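水泥路的裂缝该谁来管

我们小区的路是水泥路，一块板接一块板浇出来的，到今年已经用了19年。三月物业贴出通知，说要在上面加铺一层沥青，报价按面积算，从公共收益里出。我不赞成，理由写在下面。

先说路本身。水泥板的毛病多半出在板下面，基层空了，板受力不均，车一压就裂。这时候铺一层沥青，头一年好看，底下的缝照样会反上来。旧缝不处理，新面层只是把它遮住。 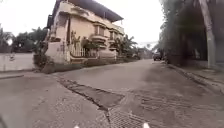 Babita Gautam 看过初稿后不同意，她说住户等不了那么久，老人推着小车出门，一条缝就能卡住轮子，先铺平了再谈基层也不迟。她还说，每次讨论都停在“彻底修”三个字上，结果一年一年什么也没修。

她说的后半句我承认。前半句我仍有保留。轮子卡住的地方是接缝和破损处，这些地方可以单独补，用不着整条路加高。路面一加高，路缘石就显得矮了，雨水往人行道上走，靠墙那边的住户会先吃亏。

去年 Gremik 来做过一次灌缝，总长1149米，14天做完。有人嫌难看，黑一道白一道。可是灌过的缝至少能少进些水，对水泥路来说这比颜色要紧。

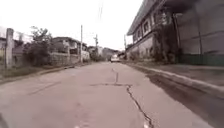
图片来源：Si-woo Kong／Dristatum

裂缝也要分开看。顺着板缝走的，清干净重新灌胶就行。横着断开的，要敲一敲听有没有空响，空了就得注浆。表面起砂、露出石子的，凿掉松动的部分再补。几种情况混在一张报价单里，统称“路面翻新”，住户看不出钱花在哪里。

我的建议是让物业把路分成12段，每段写明坏在哪里、准备怎么修、要多少钱，然后贴在门口。坏得厉害的换板，坏得轻的灌缝，还好的不动。 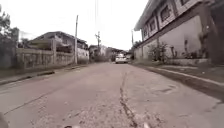
换板要封路，这是最大的阻力。一块新板浇下去要养护，车不能走，住在里面的人得绕。分段做，每次只封半幅，时间会拖长，但日子还能过。排水沟也应该一起清，沟堵着，路修得再平，水还是往板缝里渗。

加铺方案的表决定在9/11/26。我会投反对票，同时把分段的办法作为另一个方案交上去。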